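Stondgate Community Help > Home and Moving

How do you keep track of small things when moving house?

Posted by Wilma Purves

We are moving from Surncombe to Stondgate in April and I have started packing. Books, plates and bedding are fine. What I can't get on top of is the small stuff: picture hooks, spare keys, batteries, fuses, the bits that came with the curtain rails. Last time we moved it all went into whichever box had a gap, and I was still finding screws in with the tea towels at Christmas.

We have a three-bedroom house and a loft. The removal firm has quoted for 100 boxes, which sounds a lot to me, but they say it is normal. They won't take anything loose. Is it better to pack small things room by room, or put them all together?

Fergus Lennox

Room by room for most of it, but anything that belongs to a piece of furniture should travel with that furniture. When you take a bed apart, put the bolts in a freezer bag, write "main bed" on the bag and tape it to the inside of the headboard. Use parcel tape on the bag and masking tape where it touches the wood, or you may lift the varnish. Same for shelves and table legs. Curtain rail parts can be tied to the rail in an old sock.

For the rest, give each room one small box and stop when it's full. If you have more than that, have a clear-out first. We got rid of two carrier bags of old phone leads and haven't missed any of them.

Number the boxes and keep a list in a notebook. Write the number on the top and on two sides, as they will be stacked. I only wrote on the tops and had to unstack the whole garage to find the kettle.

100 boxes is not silly for a house with a loft. Ask whether they will take back the unused ones.

Benjie Barredo

just chuck it all in one drawer and wrap the drawer in cling film. worked for me, flat to flat though

Regula Eder

I would check with the removal firm before wrapping drawers. Ours would not carry them full.

I agree with Fergus about bags and labels. The thing I would add is a container with no lid for the last day. However well you pack, there will be items you need up to the moment you leave: door keys, meter cupboard key, tape, scissors, a screwdriver, phone charger, light bulbs. Choose a shallow one with straight sides so you can see the bottom, and put it somewhere you pass often. It goes in the car with you and does not go on the van.

When you arrive, leave it in the kitchen and put things back in it after you use them. We kept ours going for 6 weeks. Don't fill it. A few things in an open bin are easy to find, and once they are piled up you are rummaging again.

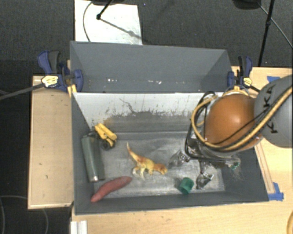
More in Home and Moving

Reading the meters on the day you leave
Where to get second-hand boxes near Surncombe
Redirecting post when only one of you is moving
Does a chest freezer need to stand before it is switched on?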